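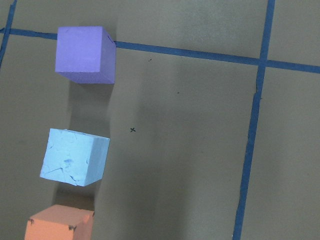

The window seat at Hererthorpe has a lid 109 cm long and 600 mm deep, and the cushion on it had gone flat at the end nearest the radiator. I replaced the foam in May. These are my notes, mostly for the next time I have to do it.

Foam is sold by two numbers which people tend to confuse. Density is the mass of material in a given volume. Hardness is the force needed to press a plate into the foam by a set fraction of its thickness. A dense foam can be soft and a light foam can be hard. Density tells you more about how long the cushion will last, and hardness tells you how it will feel on the first day. The old cushion was hard and light, so it felt fine in the shop and lost its shape early.

Thickness matters more on a wooden lid than on webbing, as the lid has no give at all. A thin cushion of soft foam lets you reach the board. I went up one size in thickness and kept the hardness at medium. Rokeya Nanayakkara, who has recovered more chairs than I have, thought I should have laminated a firm base with a soft top. She may be right. It costs more and needs spray glue, and I did not want to use spray glue indoors.

## Colour

The colour of bare foam is no guide to its grade unless you have the chart of the firm that made it. Some makers dye each grade so that the cutters do not mix up the blocks, but there is no common scheme. Canpolat's blue is a medium seat foam. The blue offcut I had in the loft came from somewhere else and is far too soft to sit on.

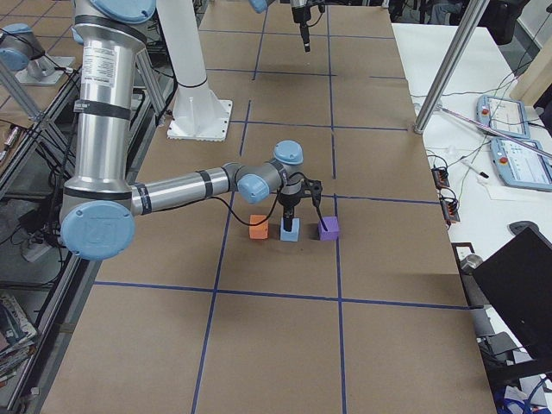 *Foam cubes in orange, light blue and purple.*

White and pale foams also turn yellow in daylight. On the surface this is mostly a cosmetic matter. If the yellowed part crumbles when rubbed, the foam is finished.

## Cutting

I cut the block with a bread knife, long strokes, no downward force. An electric carving knife gives a cleaner edge, and mine has not worked for years. Points to remember:

- Mark both faces. A line on the top face only will not keep the blade upright.
- Hang the waste side over the edge of the bench and support it, or the cut will close on the blade.
- Cut slightly oversize. I allowed 8 mm on the length and 2 mm on the depth. The depth allowance was too small and the front edge of the cover is slack.
- Use a pen that will not show through a pale cover.

A layer of polyester wadding over the top and front edge took up some of the slack. It also stops the cover dragging on the foam when the cushion goes in, so I would use it in any case.

## Cover

The old cover was a Sornberg weave with the zip along the back. It went back on after a cool wash. Mervin Tremblay suggested putting the foam in a thin plastic bag, sliding it into the cover and pulling the bag out through the zip. This worked, apart from one corner, which I had to turn by hand.

The corner by the radiator is still the warmest place in the room and I expect the foam there to fail first again. The new block is the same on both faces, so I will turn it end for end when I change the curtains.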